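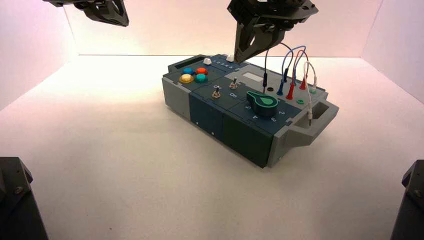 Jul 4, 2023

It is three weeks now that I teach a robot with my own hands, and I promised to some of you that I would write about it in English. My English is slower than my thoughts, so please be patient with me.

My work is at a small firm in Skornville. The project has the name Nuller, after the first thing we wanted from it: to bring a task board back to zero after each use. The dial goes back, the switches go off, the plugs go to their places. For a person this is a very boring minute. For our two arms it is still a long story.

I sit on a chair with two handles in front of me. When I move the left handle, the left arm moves, and the same on the right. There is a small trigger for each gripper. I do the task as well as I can, the computer saves all what the arms did and what the camera saw, and this makes one demonstration. Until today we have 417 of them, and 56 were thrown away by my colleague Jarmo Salminen. He is very strict, and I must admit he was right with almost all of them.

The buttons were the easiest. I come from above with the fingers closed, press, and go up again. On the first day I pressed the yellow one so carefully that nothing happened, and then so strongly that the whole board slid. I was thinking that I must feel the force in my hand, but the handles give no feeling back. You have to learn it with the eyes. Now I look at the dome of the button and at the shadow under the fingers, and I stop a little before I believe that I should stop.

The toggle switches are worse. The lever is short and made of metal, and the finger likes to slip from it. Katherine Cusi, who taught me the handles, showed me to push from the side with one finger and to keep the other one out of the way. She also told me to breathe out during the push. I laughed, but I do it each time.

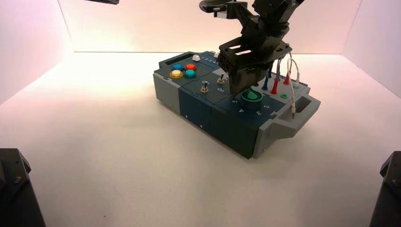
The part between the dial and the test leads is where I lose most of my time. The leads go up in loops, and a gripper is much wider than you think when you see it only from the camera on top. If I come down too close to the plugs, I touch a cable. If I stay too far, I can't turn the dial properly. I learned to choose my way down before I start to move, and then not to change my mind in the middle. A demonstration with a lot of small corrections teaches the robot to make small corrections also, even when it has no need for them. Jarmo calls this "teaching it my nerves".

About the dial itself: I don't try to turn it in one movement any more. I take the green pointer, turn a bit, open, go back, and take it again. It looks less elegant, but the wrist of the arm doesn't come to its limit, and the trained robot copies it quite well. Last week it turned the dial to the right number alone, and I was as proud as if it was my child.

Plugs we have only started. To pull one out is fine. To put it back into the hole is a different matter, and on some evenings I go home and my shoulders are like stone. I now do 3 short sessions in a day and no long one, and the recordings from the late afternoon became better from this.

In August we want to try with a second person on the handles, to see if the robot gets confused by two different styles. Katherine moves fast and in big curves, and I move like somebody who carries soup. I will write again when we have something to compare.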